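Skarkex Hand-Held Gripper: Set-up and Care
Section 3. Finger pads, linkages and camera view

Read this section before the first use of the gripper and again whenever the finger pads are replaced. The work takes one person and a clear bench. Switch the camera off until you reach step 8.

Tools and parts
Hex driver from the Zuneo tool roll
Soft brush and a lint-free cloth
Pair of replacement finger pads
Thread-locking compound, low strength
Service log for the unit

CAUTION: The linkages can pinch. Keep your fingers out of the space between them while the jaws are moving.

3.1 Removing the old pads

1. Lay the gripper on its back on the cloth, jaws pointing away from you.
2. Open the jaws fully and let go of the trigger. They should stay open. If they drift closed, stop and go to Section 5, Trigger spring.
3. Loosen the clamp at the base of each pad by one full turn. Do not take the clamp screw right out.
4. Slide each pad off toward the tip. If a pad sticks, rock it gently from side to side. Do not pry against the linkage.
5. Brush any dust or fibre out of the clamp slot. Lint from towels and bedding builds up here faster than you would expect.

3.2 Checking the linkages

6. Try each pivot screw with the driver. A screw that turns easily must be taken out, cleaned, given one drop of thread-locking compound and put back. Leave the compound to cure overnight.
7. Open and close the jaws several times by hand. Movement should be even on both sides. A click or a tight spot usually means grit in a lower pivot.

Note: Do not oil the pivots. Oil gets onto the pads and from there onto whatever is being picked up.

3.3 Fitting new pads and checking the view

8. Slide the new pads on until they meet the stop, tighten the clamps, then switch the camera on and connect it to the Jara viewer.
9. Hold the gripper over a household surface at normal working height. A made bed or a table with a few things on it is suitable. A blank wall is not.
10. Compare the live view with Figure 3. Both linkages and both pads should show, with the gripper body low in the view and the work surface clear beyond it.
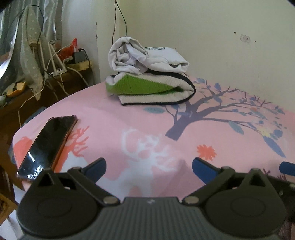 Page 138

Figure 3. View over a bed with a phone and folded clothes. The blue pads sit at the tips of the black linkages, and the ribbed body sits at the bottom.

11. If one linkage does not show at all, the camera mount has turned. Loosen the mount collar, centre the view and tighten again.
12. Save one still from the viewer and attach it to the service log, with the cycle count beside it. Units sent to Varnwood without a count will be returned unopened.

3.4 When to replace the pads

Replace both pads together if either one is split, glazed or loose in its clamp. Record the cycle count at each change. The pads on the bench unit were changed at 1,662 cycles, and the count should be restarted from zero after fitting.

Reports of uneven wear go to Noemi Leone, bench service. Questions about the Jara viewer go to Kazimír Sýkora.

Continue to Section 4, Battery and charging.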